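Jakitz (auction house)

Jakitz is an auction house in Bridutton that sells antiquities, old jewelry, coins and decorative art. It began as a coin dealer's shop and held its first public sale in a rented hall with 37 lots. Most of its sales now take place online.
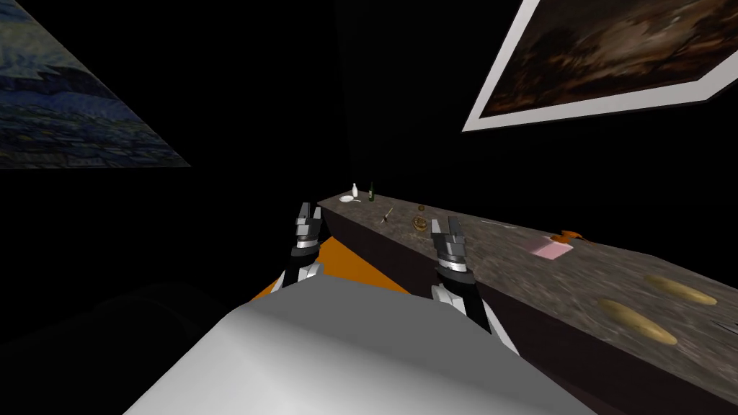

Sellers submit photographs and a written description of each object. A specialist checks the dating and asks for proof of provenance -- usually an old invoice, a collection label or an export paper. Objects without such proof are returned at the seller's expense. The buyer's premium is 25 percent of the hammer price.

Sales

The main antiquities sale is held every May. The largest one listed 2454 lots, among them the Omerović collection of glass beads and small bronzes. Decorative pictures and prints are sold separately, mostly without reserve.
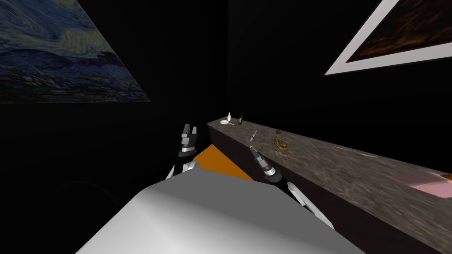
Night landscape in a swirling style, with a white-framed picture to the right

Reproductions have to be described as such in the lot title. This rule was added after complaints from buyers who had taken later copies for period work.
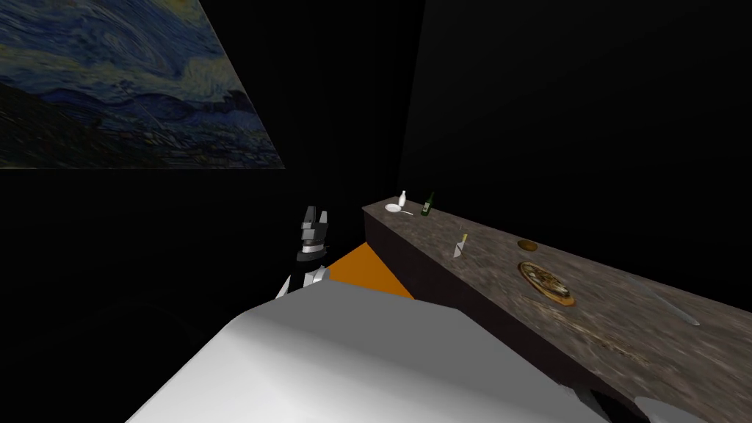

Reproduction of Starry Night on a dark wall

Shipping and returns

Lots are packed and sent from a warehouse in Tevunport. Items with a hammer price above 800 dollars are sent insured and need a signature. Late delivery is the most common complaint in buyer reviews. A buyer may return a lot if its description was materially wrong -- a change of mind is not accepted.
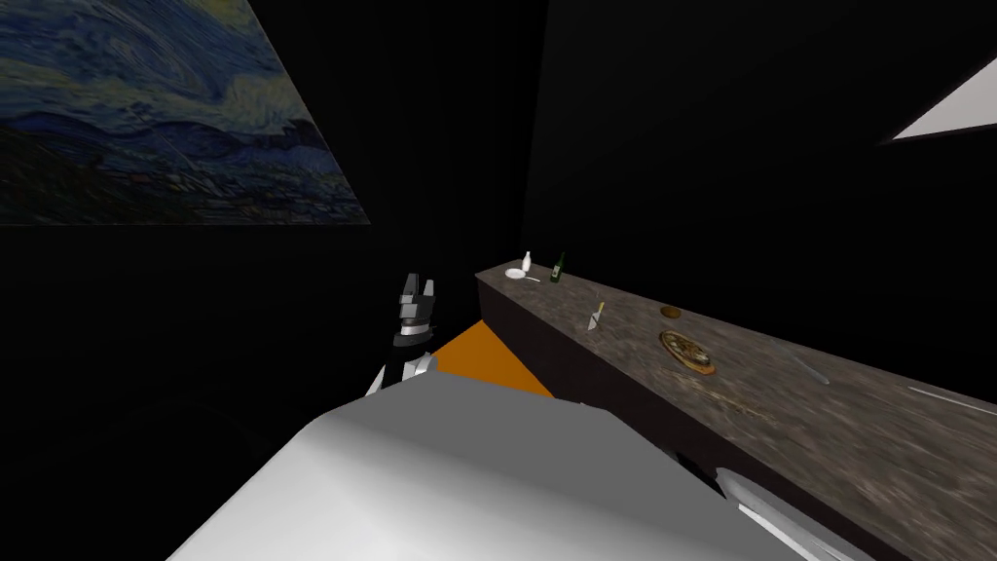
Framed night landscape in a dark room with a long stone countertop

See also: Provenance; Buyer's premium; Reserve price

Last edited Sep 9, 2020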